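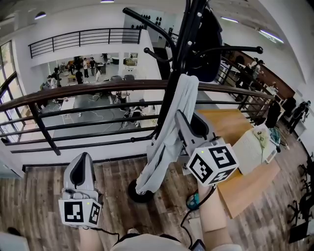 Crédit photo : Elvia Quintero

Bon, il fallait bien que je finisse par vous parler du portemanteau de la mezzanine ! Depuis que je travaille chez Lurell, j'ai dû poser ma veste sur à peu près tout ce qui existe : un dossier de chaise, la rambarde (mauvaise idée, elle a fini à l'étage du dessous), le coin de la table à côté de la plante...

Et puis Yatziri a craqué pour un grand modèle noir sur pied, avec des crochets courbes terminés par des petites boules. Un vrai portemanteau de bistrot, quoi. Moi je voulais des patères au mur, mais au milieu du palier, des murs, on n'en a pas beaucoup, et j'avoue que devant la rambarde noire et sa main courante en bois il a fière allure.

Le seul souci, ce sont les vêtements longs. Regardez le grand machin gris-bleu pâle, il descend presque jusqu'au socle ! La veste bleu marine, accrochée en haut, s'en sort beaucoup mieux. Du coup j'ai pris l'habitude de suspendre les choses longues par le col, bien au centre, et de garder les crochets extérieurs pour les vestes courtes et les écharpes. Ça tient mieux et on retrouve ses affaires le soir.

Côté plancher, je passe un coup de balai autour du pied quand j'y pense (pas assez souvent, je sais, Elvia).

Prochaine étape : un porte-parapluies, à caser avant la rentrée de septembre. J'en ai repéré un chez Drovau, tout simple, mais j'hésite encore sur la couleur. Noir pour aller avec le reste, ou alors franchement jaune ? Dites-moi en commentaire !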